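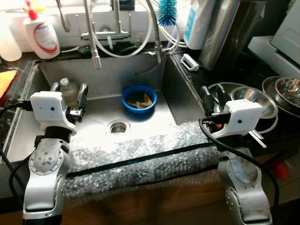

A reader left word under my dishwasher post that no machine with fingers will ever do the dishes as fast as a bored teenager, and that anybody who drives out to see one try has too much free time. Guilty on the free time! I drove 138 miles each way to the Zureck open day in Stirau, and I'd do it again, although next time I'd eat first. As for the teenager, I'll get to speed further down, and the reader isn't going to be unhappy with me.

Posted 07/06/2021, under Kitchen Gear

So what is this thing. Zureck makes a two-arm setup called the Nistex, which they'd like to put in small cafes, church kitchens, break rooms, places like that. They hold the demos in the Cisneros building, an old bakery supply store with a big loading door and not nearly enough parking. You sign up online, you get a time, and they take you through in groups of 12. My group was mostly people who run food places, plus a couple who had clearly come for the free coffee (fair, it was good coffee).

I'm reviewing this the way I'd review a faucet or a stand mixer, as a person who cooks a lot and hates cleaning up. I can't tell you about the software. I can tell you whether I'd want it in my kitchen.

The setup

What I liked right away is that they run it at a normal messy sink. I was all ready for a trade show kitchen with one spotless plate in it. What you get is a black counter with bowls sitting inside bowls, a white pump bottle with a red top, a teal bottle brush, an orange cloth, and a faucet with ribbed hoses hanging down on both sides and a loop of white tubing in between. My own sink looks like that most evenings, minus the second hose.

The arms are silver-gray metal, and they're chunkier than I'd pictured. Each one ends in a white camera block with a pair of black fingers past it. Up close they look like something that has been to work. One of the upper joints is good and scuffed, and I found that kind of reassuring, the way you trust a skillet with a few marks on it.

The cables I liked a lot less. They're thick and black and they run along the outside of the arms in big loops, and all I could think was dishwater, and then grease, and then me on a Sunday night with an old toothbrush trying to get dried egg off a cord. I asked, and the demo lead said there's a sleeve coming in October that covers the arm from the wrist back. I'd wait for the sleeve. If you're the kind of person who wipes down the side of the stove, you will lose your mind over those loops.

The demo itself

The job they showed us was scraps. You've got a blue plastic bowl down in a steel sink with leftover bits of food in it, a drain with a strainer basket next to it, and the two arms coming in from the front where you'd be standing. The idea is that one hand holds the bowl and the other does the emptying. That's how I do it too, so it was easy to follow along, and I caught myself moving my own hands like somebody watching a bowling match.

First try in our session, it reached in and then just hung there. For a long time! Someone near me started a conversation about pie crust. Then the fingers closed on the rim, very gently, and up came the bowl, and we all made the noise people make at fireworks. It tipped it over the strainer, gave it a sort of a wiggle, and set it back down. One piece stayed stuck to the bottom. It went back for that piece and missed it, and then it went back again and got it.

Second try was quicker. Third try it let go too early and the bowl rolled onto its side, and the demo lead put it upright by hand and started over without making any speech about it. I appreciated that a lot. I've sat through blender demos where they'd have cut the power and blamed the outlet.

They do let you mess with it a little. You can move the bowl to another spot in the sink between tries, and I did, over toward the back wall, feeling very clever. It found the bowl fine. What slowed it down was a clear bottle somebody had left standing in the basin. Both arms wanted nothing to do with that bottle and took the long way past it every time, like a cat going around a vacuum cleaner.

Speed

Okay, so, the teenager wins. It's not close. One bowl of scraps, picked up and emptied and put back, took the machine five minutes on its good try, and I could do that with a phone against my ear in a few seconds. The Zureck folks don't pretend otherwise. Their pitch is that it does it after closing, when everyone has gone home and there's no one in the kitchen to be annoyed by the pace. I can see that for a cafe. At home I think I'd end up standing there watching it with my arms crossed, and then I'd reach past it and do it myself, and I'm fairly sure you aren't supposed to reach past it.

Noise

Better than I expected! There's a low whine when the arms swing and a little click at the fingers, and otherwise it's quieter than my dishwasher by a mile. You could have a radio on. The room had a fan running that was louder than both arms together, and I wish they had shut it off for a minute so I could hear properly.

Room to work

This is where I'd slow down if you're thinking about it for a small kitchen. The arms own the front of the sink. When they're at it there's no place for you to stand, and the counter on both sides turns into a kind of no-go zone unless you like living dangerously with your good glasses. My sink is under a window with about a foot and a half of counter - strike that, I just went and looked, it's less. The thing would be knocking my basil into the yard.

The sink they use is a nice big rectangular one with the drain off to the side of where the bowl was sitting. I asked if it would work on a double sink with a divider, and I got a maybe, then a longer maybe. I asked about a garbage disposal and got a flat no for now. Cast iron, also no. Knives, they'd rather you didn't, and I'd rather I didn't too.

Money

The lease is $1,759 a month, with installation and one service visit included, and you can't buy it outright yet. I wrote the number down and then went back to check that I'd written it right. For a busy place that can't keep a dishwasher on staff, maybe there's some math there, and one woman in my group was doing it on the back of her program. For the rest of us that's a very fancy way to empty a bowl. It's also only doing the scraps and the stacking right now, so you still need a person or a machine for the washing.

The day as a day out

Go early. My slot was the last before lunch and the group ahead of us ran over, so we spent a good while in the front hall looking at a poster of the same arms we were waiting to see. There are no chairs in the demo area. You stand, and if you're short you want to get yourself up front, where you can see down into the basin. From the second row all you get is elbows, theirs and the robot's.

The people running it were lovely, patient with silly questions and quick to say when they didn't know. I'd have liked a printed sheet with the dimensions on it. I asked for one, and they took my email, and so far I have a nice thank-you note and a survey.

Parking is in the gravel lot behind Cisneros, past the first gate. The first gate looks closed and it isn't. I drove by it twice.

My ratings, for what they're worth

Fun to watch: very high, I'd take my dad.
Gentle with the dishes: high. Nothing broke while I was there, though the bowl was plastic, so let's see them do it with a wine glass.
Speed: low.
Easy to keep clean: low until the sleeve comes out, and then I'd like to look again.
Fits a home kitchen: no.
Fits a cafe: ask me after October.

Sign-up for the fall demos goes through the Zureck page, and the morning slots fill up first. Bring a snack, the coffee comes with nothing.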